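Getting a stuck hex screw out (without wrecking it)
Posted 12/22/20 in Workshop Basics

Quick one, been meaning to write this up. Bike stems, flat pack beds, vises, whatever. Same problem every time. Small hex socket, wrong key, one good shove and now it's round.

What you need

Decent hex keys, metric and inch. I use a Terkier set, the long ones.
Penetrating oil
A pick or an old dental tool
Small hammer
Torx bits, for when it's already bad
Heat gun if you have one

Step 1. Clean the socket

Skip this and you'll be sorry. Dirt packs in the bottom, the key only goes in halfway, and the top edge of the socket does all the work. Dig it out with the pick. Blow it out. Glasses on. Do it again, there's always more in there.

Step 2. Right key

Try metric, then inch. A lot of sizes nearly match, and nearly is how you round one off. Should slide in all the way with hardly any wiggle. No ball end for this part! Ball ends are for spinning a loose screw out, they snap or chew up the socket under real force. Short straight end in, long arm for leverage.

Step 3. Oil, then wait

Few drops around the head. Overnight is best. I know. At least go have lunch.

Step 4. Tap it

Key in, couple of light taps straight down with the hammer. Seats the key and can shock the threads a bit. Not on anything cast or plastic underneath.

Step 5. Turn slow

Steady pull, no jerking. If it gives a little, stop, tighten back a hair, then loosen again. Back and forth. Still nothing? Heat gun on the metal around it for 3 minutes, then try again. Wipe the oil off first, and no heat near plastic or paint you care about. If somebody used thread locker at teh factory the heat is what does it.

Step 6. It's already round

Tap in a Torx bit one size too big for the socket. Tap, don't pound. It bites the corners and usually comes right out, then you throw the screw away. If that fails, left-hand drill bit, dead center, low speed. Last stop is drilling the head off and grabbing whats left with locking pliers. I've had to do that on 3 screws total, all on one rusty bench vise.

Putting it back

New screw, same length and thread. Dab of anti-seize if it lives outdoors. Start it by hand, always.
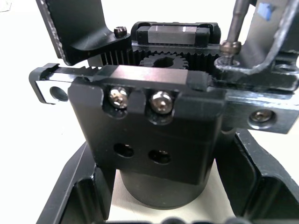

Recessed heads are the ones I get asked about most. No room for pliers, so if you round one you're stuck with the Torx trick or the drill. Pick out the recess as well as the socket, and look at which holes have anything in them before you start oiling. Like the black block here, two silver cap screws sitting down in their shallow recesses along the top, and the two threaded holes lower on the face are empty. Nothing to undo in those, just keep the grit and oil out of the threads. For pulling the top two I'd swap back and forth, a quarter turn each, so neither one ends up holding the whole load. Same deal going back in. Will do a seperate page on drill extractors in March.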